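Manzano House Residents' Association
Minutes of the Furnishings and Laundry Meeting, February

Held in the ground floor lounge. The meeting opened at 6:30 p.m.

Present: Amparo Cantero (chair), Purificación Robles (minutes), and residents or representatives of 17 units. A quorum was present.

1. Minutes of the previous meeting
The minutes were approved with one correction. Under item 4, "Unit 12" should read "Unit 14." The chair signed the corrected copy.

2. Matters arising
The replacement door closer for the bicycle store has been fitted. The invoice from Arkby came to $410 and has been paid. The stairwell light on the second landing remains on the list for the electrician's next visit.

3. Laundry appliances in the studio units
Ms. Robles reported on the proposal to place a stacked washer and dryer in each studio that does not yet have one. Seven units are affected. Two suppliers, Clovel and Misodix, had been asked to quote. Clovel's quotation was received in time for the meeting. Misodix asked for an extension, and the meeting agreed to allow it.

Several residents raised the question of noise at night. It was agreed that appliances in sleeping rooms should not be run between 10 p.m. and 7 a.m., and that this should be added to the house rules. The resident of Unit 9 asked that his objection to the morning limit be recorded, as he leaves for work at 6:15.

A question was asked about drying laundry on the landings. The chair reminded those present that landings must be kept clear at all times.

Action: Ms. Robles to circulate both quotations once the second is received.

4. Bedding and linen
The meeting considered whether the furnished studios should continue to be supplied with fitted sheets or change to flat ones. Opinion was divided. Some residents find that the fitted sheets work loose at the corners; others did not want the extra work of making up a bed with flat sheets. It was resolved to keep the present arrangement and to review it when the linen is next ordered. A limit of $300 was set for that order.

Residents are asked to strip the bed and leave used linen in a basket on the day of a changeover.

5. Room layout
The meeting then turned to the position of the bed in relation to the wardrobe and the laundry appliance. Ms. Cantero asked that the layout with the appliance on the back wall, next to the window, be taken as the reference for the remaining studios.
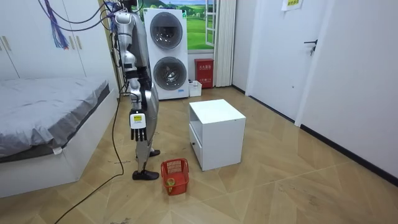

Item 5: Studio with white-framed bed, built-in wardrobe and stacked washer-dryer.

It was noted that access to the appliance doors must be kept free in any layout adopted. One resident asked whether the bed could be turned to run along the window wall. Ms. Robles will measure the room and report back.

Resolved: that the reference layout be adopted, subject to those measurements.

6. Other business
The key to the meter cupboard has been missing since the last reading. Anyone holding a copy should return it to the chair.

The meeting closed at 7:50 p.m.

Minutes taken by P. Robles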